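**Re: First offsite with a graphic recorder – worth the money?**

**ebarajas_falton**
Hi all! We're a team of seven at Falton and our director wants somebody to draw our planning day in February as we talk. The quote came to $638 plus lunch. I love the idea, but I've sat through so many vision days where the poster went up by the copier and that was the end of it. Has anyone had one that really stuck?

Estrella Barajas

**sayce_lane**
We did, and I'd do it again tomorrow! Ours drew the whole morning on one long sheet, and what I remember best is the moment she stopped and asked which of our 3 goals was the big one, because she had to know how large to draw it. We argued for an hour (a good hour, mind you) and came out with a plan.
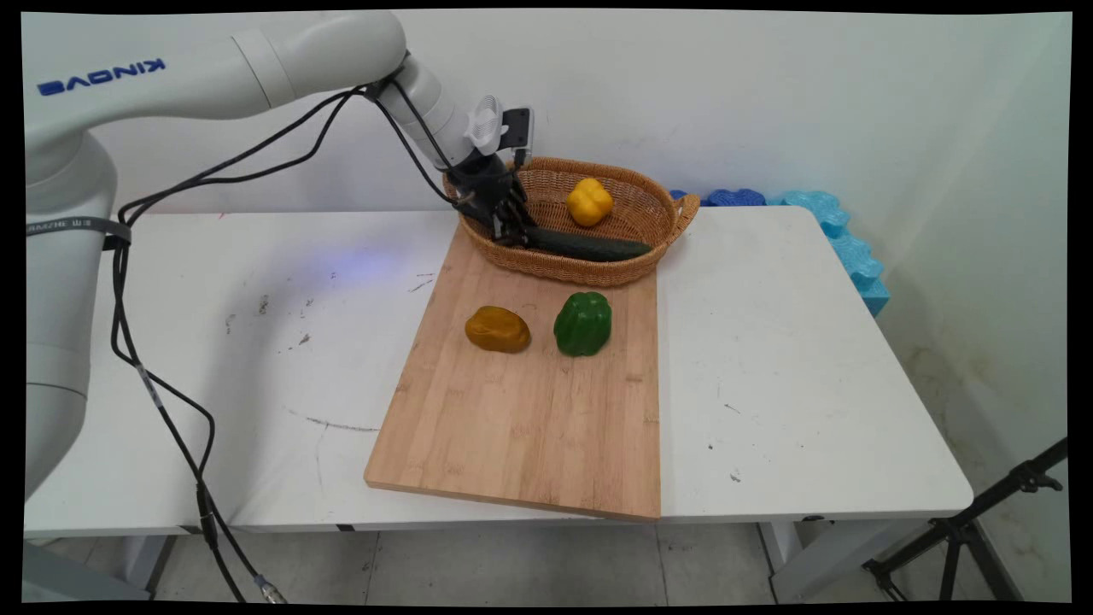
So my advice is to give the person room to interrupt. If you book someone and then tell them to stay quiet in the corner, you'll get a pretty mural and not much else.

**PaoraH**
I'm going to disagree a little, with love. At Trarlow we paid for two of these and both times people started performing for the wall – short, catchy lines that would look nice in a speech bubble. The quiet folks got quieter. A decent facilitator with a flip chart did more for us.

**sayce_lane**
Fair point, Paora, though that sounds to me like the wrong recorder. Did yours talk to anybody beforehand?

**PaoraH**
The second one had a call with our manager. Nobody else, now that you mention it.

**ebarajas_falton**
This is so helpful, thank you both. I'll ask ours for a call with the whole team first. Has anyone used the Polley workbook for that part?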